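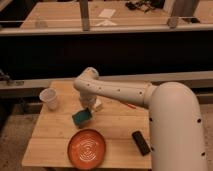
Niamh Hanrahan
Community member, Lundport

Hello everyone, I've inherited my aunt's sourdough starter and I'm a bit nervous of it, to be honest with you. She fed it every morning without fail, but I work away for 5 days at a stretch and my neighbour has already said no. Can it live in the fridge while I'm gone, or will I come home to a jar of grey sludge?

Malachy Hegarty
Regular contributor

Oh, you'll be grand, Niamh! Mine has gone 2 weeks in the fridge plenty of times. Feed it before you leave, give it an hour on the bench, then pop it on the bottom shelf with the lid loose. A bit of grey liquid on top is fine, just stir it in or pour it off. If you see pink or orange, bin the lot, I'm afraid. I give mine 53 grams each of flour and water, which is a silly number but it's what my old scoop holds, and it has always been my favourite scoop.

Latifa Abdel Hamid
New member

Dry some on baking paper as a backup. Also mine likes rye.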